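Votthorpe is the kind of trading estate where every unit has the same grey door and a different idea of where visitors should park. We went in March for the open day at Malia, who fit out small kitchens for people who rent, and we arrived 12 minutes late after touring most of a tyre depot.

The leaflet had promised "a day in the life of a kitchen". In practice this meant a cup of tea, a sticker with your name on it and a walk round the rooms in small groups. The first was all hinges. I'm not against hinges, but there were 200 of them on one wall and we were encouraged to try them. A man in front of me tried every one in the bottom row.

Things picked up in the second room, which was set up as a kitchen that people might really use. I liked it more than I meant to. The cupboards are cream with long bar handles, the sort you can open with a little finger while holding something hot, and the worktop is a glossy white that will look marvellous until the first curry.
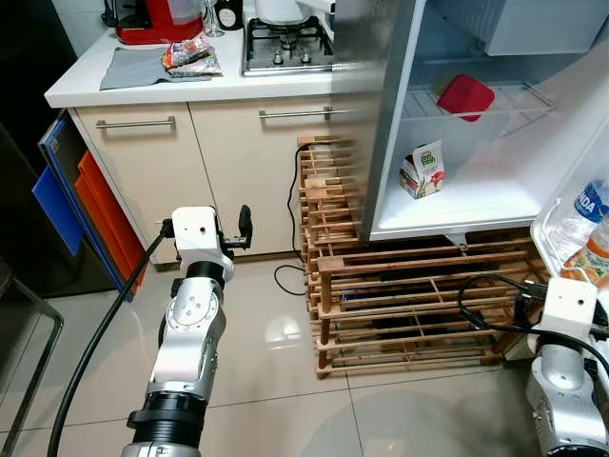 What won me over was the mess. Most show kitchens give you a bowl of lemons and leave it at that. Malia's had a crumpled snack bag sitting on a folded grey cloth, a dark bottle keeping company with a wine glass, and a white pot on the hob. The chopping boards, one blue and one orange, were on the floor against the side of the cupboard – exactly where mine live, and for years I have called that temporary. The fridge stood open, very white inside, and made me feel bad about my own.

Lunch was a sandwich and a talk on drawer liners by the Grudex people, who have the unit next door. Their liner has been through 1,000 wipes in testing. I have not wiped a drawer 1,000 times in my life and don't intend to start, but I took the free sample.

The last stop was the Iyamu range, for kitchens narrower than a decent corridor. Clever stuff, mostly folding. The pull-out table took two of us to push back in.

Entry is free and so is the parking, if you find it. Bring a coat for the hinge room. They do it again in the autumn, and the toilets are by the tyre depot end.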